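## Out and about: the Setcombe open day

You know me, I'll go anywhere with a name badge and a free sausage roll. So on May 30, 2025 I headed over to Setcombe for their robotics open day, along with over 200 other stickybeaks. I'd signed up back in March and had been looking forward to it ever since!

The bit I liked best was the gripper demo, run by Chinyere Onuoha. You hold a gripper in each hand and do an ordinary household job, and the recordings go towards teaching a robot to do the same job. Theirs was set up like someone's lounge room, with a coat rack and brass hooks to have a go at. (I want that orange sofa, by the way.)

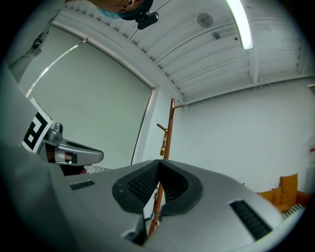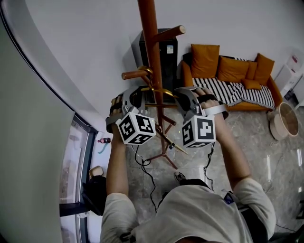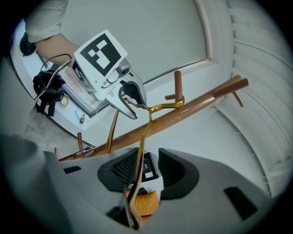
*Grippers and coat rack at the Setcombe open day.*

I had a turn myself and it's much harder than it looks – your wrists want to do one thing and the jaws another. Chinyere told me they've got 164 recordings of the coat rack job so far and they're aiming for 3000, so hats off to whoever's doing the rest of those. My own effort took nine goes and I don't think they'll be keeping any of them.

Hadiza Uzor has the sign-up list for the next visit, so give her a yell if you're keen. Bring comfy shoes, the car park is a fair hike from the door.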